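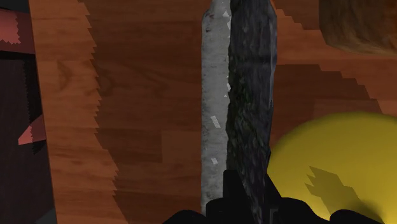

Home Projects Data Publications Contact

3.2 Collecting demonstrations in cluttered scenes

All demonstrations in this section were collected in Tillow, our tabletop simulator, by operators working from the Trivotell control station. The operator moves the hand with a handheld controller and opens or closes the fingers with a trigger. Two views are shown during each attempt, one from the hand and one from a fixed point in the room, and both are stored with the joint readings and the trigger state.

We collected 200 demonstrations across 31 table layouts. A layout is built by drawing objects from the Inskip set and dropping them onto the table until they come to rest. Sizes and surface textures are drawn separately, so an object may carry a texture that has little to do with its shape. Layouts in which the target could not be reached from any side were thrown out before an operator saw them. We did not remove layouts that were merely awkward.

Lighting was changed between layouts as well. Shadows in Tillow are computed at low resolution to keep the control delay short, and they have stepped edges when seen at close range. We left this as it was – a policy trained on smooth shadows did worse on our early tests, where the same renderer was used.

Operators were asked to approach tall objects from above, stop short of the top, correct the hand angle, and only then move down. This pause takes time, but it gives the learner more samples near the point where most grasps go wrong. Figure 4 shows the fixed view in one of the dining table layouts, with the fingers over an upright target.

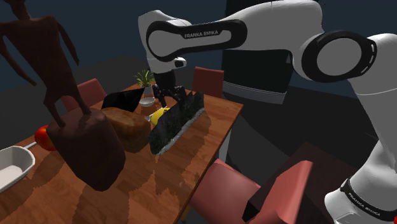 Figure 4. Fixed view of a crowded layout. The open laptop, bread and plant share the table with the target.

One of the operators, Dotesik user 2, wrote in the session notes that the pause felt unnatural at first and that the hand view was of little use until the fingers were nearly level with the object. The same notes asked for a way to mark an attempt as poor without deleting it. We added this in May, and 25 of the demonstrations now carry the mark. They are kept in the release but were left out of training unless stated otherwise.

Attempts that ended with the target off the table were saved in a separate folder. We do not use them here, though they may be of use for learning when to stop. Section 3.3 describes how the remaining recordings were cut to a common length and how the two views were lined up in time.

Contact the Tillow project | Copyright the authors | Back to top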